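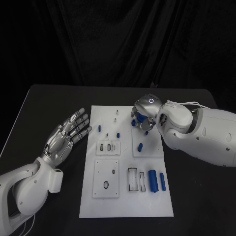

What happens to the people on a bench when a two-armed robot takes over part of the assembly?

Their day moves from placing parts to setting up the board, checking the results and deciding what the robot should try next. How well that goes depends a lot on how you introduce it, and that's what this page is for.

I've now helped bring two-armed cells into the small-parts room at Komgate and the repair benches at Isteck, and I still get a kick out of the first morning! These are the steps I'd follow again.

Step 1. Start with a job people already know

Pick a task your assemblers could do half asleep: pegs into holes, batteries into holders, a gear onto its post. They know how each part should feel when it seats, and you're going to need that knowledge every single day.

Ask them to write down their own order of work before the robot goes anywhere near it. At Komgate, Nimal Paul's sheet had 30 lines on it, including which hand he used for each part. My own version had nine — guess which one we ended up using.

Step 2. Lay out the board together

Put everything for the task on one flat board, with a home for each part. Draw outlines right on the surface wherever you can. People can then reset the board quickly, and anybody walking past can tell when something is out of its spot.
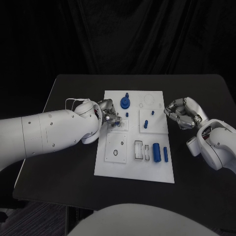 Left hand at the small fixture plate, right hand off to the side of the board.

Keep the number of parts low at first. You can always add more once the resets are going smoothly.

Step 3. Give the reset a real owner

Somebody has to put the parts back between runs, and it's tempting to treat this as a chore for whoever is free. Please don't! Resetting is skilled work. The person doing it spots a worn hole or a peg that keeps tipping long before it shows up in any report.

We made it a named role with a two-hour limit, then a swap. Mpho Zwane took the first turns and kept a notebook of every hiccup, which grew into our training guide.

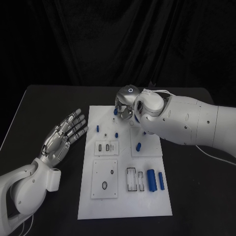

Write the swap times on the wall next to the cell so the role gets passed along even on busy days. If you have a late shift, put them on the same chart. Ours felt left out for the whole of June, and they were right to say so.

Step 4. Talk about hours and pay early

Do this before the first run. Tell people which tasks are moving, which are staying, and what the new role is called on their pay slip. If you don't know yet, tell them that too and give them a day when you will.

Step 5. Run a first batch of 100

Stay at the cell for the whole batch, with at least one assembler beside you. Mark each run as good, fixed by hand, or stopped, and add a few words for the last two. Then sit down together and go through the sheet over coffee (bring the good cookies).

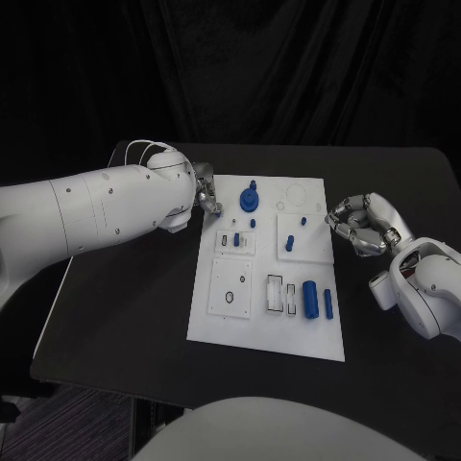
Left hand over the work sheet, right hand beside it, with the gear near the top.

After that, go up to 600 and let the assemblers lead the review. This is my favorite part — people who were wary at the start begin suggesting changes to the layout, and most of them are better than mine.

Step 6. Look back after 4 weeks

Ask each person what they do more of now, what they do less of, and what they miss. Several people at Isteck missed chatting across the bench, so we moved the checking table closer to the cell. It cost us an afternoon of shifting furniture and I'd do it again tomorrow.

Last updated 12/08/2021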